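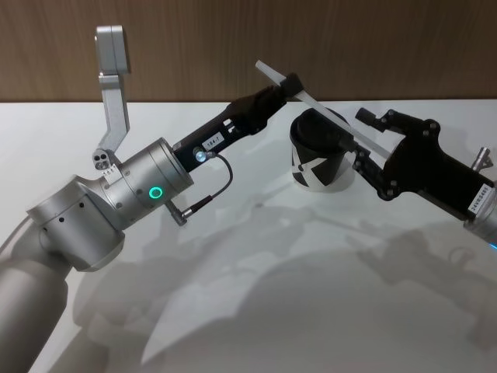
Last changed: February 2019

Coffee for the second shift

Interview with Baiba Org, who keeps the Juška coffee bar in Varkport

The door of Juška opens before five in the morning, when the street is still dark and the bread from the bakery is not yet come. Baiba Org is already behind the counter. She pours me a cup without asking how I take it, and sits down on a high chair near the till.

"My first guests are from the harbor," she says. "They finish the night and they want something hot before the bus. At that hour I don't speak much to them and they are thankful for it."

She took over the place from Urmas Lukoševičius, who had kept it for many years as a canteen with soup and cutlets. The rent was 800 a month then, and he left her the tables, the sign and a coffee machine which leaked. "I cried over that machine," she says. "I was 47 years old and I had worked all my life in an office. I did not know how to clean a steam pipe."

Who taught her? She laughs and names Tarmo Lapiņa, who roasts coffee at Flarkis, two streets from the water. He let her stand beside him during one whole August. "He made me taste the same coffee again and again, until I could tell him which one was too long in the heat. In the evening I could not sleep, of course."

I ask if people in Varkport really care about such differences. She thinks a while before she answers.

"Some of them, yes. There is a man who comes for the smell and then drinks tea. But most want that it is the same as yesterday. When I changed the beans, I heard about it for weeks."

The soup stayed on the menu, because the old guests asked for it. It is made with barley on most days, and with peas when Baiba is in the mood. The cups are her own choice. She does not like paper ones and gives them only to those who must run to the bus.

About opening a second place she is not sure. A room at the Balik market was offered to her, and she went to look at it twice. "It has good light," she says. "But who would stand there at five? I can't be in both."

Two men in work jackets come in and she gets up. One of them asks if there is soup already. "At ten," she says, and puts the milk on the steam.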